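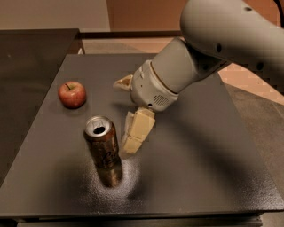
What do you do with a drink can once it has been opened and left on the table? Rinse it, keep it whole and bring it to the Helholm community hall before the end of November.

The hall will pay 3 cents a can, up to 99 cans per household – a ceiling brought in after one family arrived with a trailer. Apples left over from lunch are also welcome, though they earn nothing and go to the goats at Plemitz.

"People will tell you the can on the table is still in use," said Nives Dal Bello, who runs the collection. "Ask them again the next morning."

The drive opened on November 10, 2019, and took in 60 cans before noon. Two were full. Dal Bello said they would be returned to their owner on request, and as of closing time there had been no request.

Crushed cans are refused, as the counting machine will not read them. Vittoria Sanna, whose garage holds the overflow, asks that bags be tied at the top. She has met the wasps.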